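Vusus hand-held demonstration grippers (pair), reviewed
Updated May 19, 2025

The Vusus pair costs 1749 and replaces a teleoperation rig for short tabletop tasks. You hold one gripper in each hand, do the job yourself, and the recording becomes training data for the arm. We have used ours since February, chiefly for small-object sorting into a box.

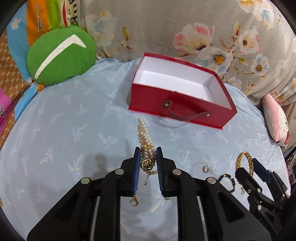
Jaw feel is the main point in its favour. The linkage is stiff with very little play, and closing force is easy to judge through the handle. Ribbed blue pads face each other at the tips, and for something like a bundle of pearls they are the right choice: the beads sit between them with a tie to stop the strands spreading. Thin rings are harder. On a soft surface the tips push the fabric down before they reach the metal, and the operator learns to come in at a shallow angle. The policy then learns it too. 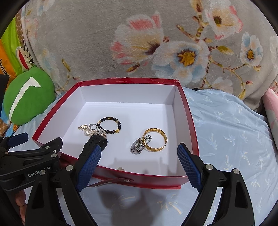

Review by the test bench editor, Stanerham

Mixed contents are a fair trial. A watch strap, a cuff and a bead bracelet in one box overlap readily, and the next grasp has to be planned around that. Of 200 episodes we discarded 30, mostly for tracking loss when the wrist turned too fast.

Against the Chevalier remote-control set, recording is quicker and the motion smoother. The Chevalier still wins on long reaches. Export to Plivum worked first time. Spare pads should be in the box at this price.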